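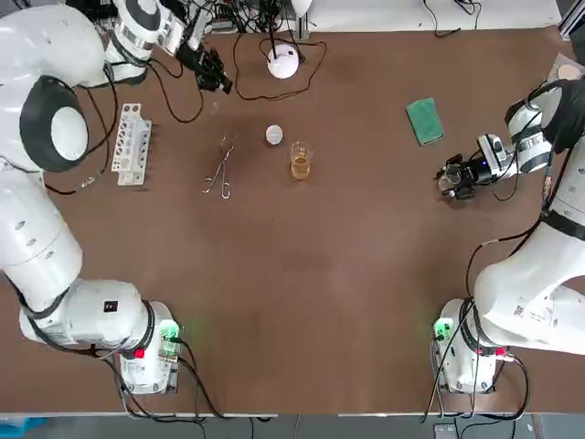
The Second Life of School Chemistry

Walk into Zavala's old grain store on a July evening and you'll find adults making indigo, splitting ink into its colors and growing alum crystals on bits of string. I love this place! The chemistry club at Cisadel began with six people and a borrowed sink, and now has 172 on its mailing list, most of whom last touched a burner when they were 15.

Sessions run two hours and cost less than a movie ticket. People come straight from work, eat a sandwich on the steps, and then spend the evening arguing happily over why one batch came out green.

Much of the fun is in the old tools. Crucible tongs have hardly changed in generations, and a plain rack of test tubes still makes grown-ups stand up a little straighter. 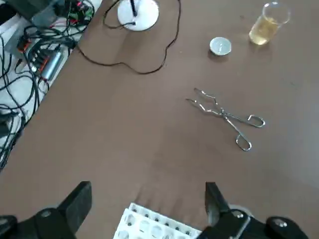 Starting at home

Red cabbage is the best first project. Chop it, steep it in hot water and strain off the purple liquid, then add vinegar to one glass and baking soda to another. The colors are terrific, and the cabbage costs next to nothing.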